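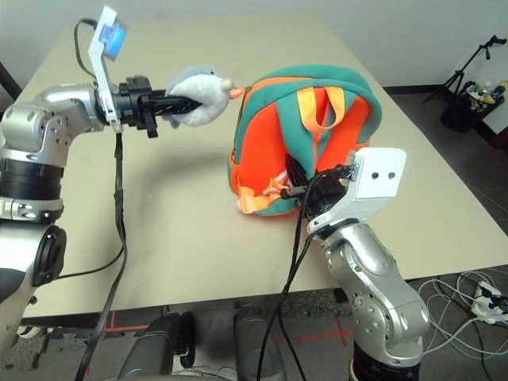

Home Explore Notifications Messages Lists
Search posts

ok so we did the night train to Carnness with a five year old and I have thoughts, thread

1/ book the bottom bunks. I booked top ones to save 33 bucks and spent the whole night with one arm over the rail like a seatbelt

2/ each kid packs their own bag, and whatever fits, fits. Mine left out socks. All of them! We bought socks in Bustton at 7am from a gas station

3/ snacks. Double what you think. The dining car closes at nine and the line was already out the door by eight

4/ Hok-lam Tai (my brother in law, rides this line every December) told me to bring a clothespin for the curtain and wow yes. The hallway light is BRIGHT

5/ it stops at Vosby for almost an hour in the middle of the night. They don't announce it. I thought we'd broken down and I had my shoes on and everything

6/ the little fold-down sink was the highlight of the trip for her. Not the sea, not the lighthouse. The sink

7/ would I do it again, yeah, already looking at dates. Cheaper on Tuesdays btw

8/ someone asked about strollers, they go in the rack by the door but get there early

Trending Settings Help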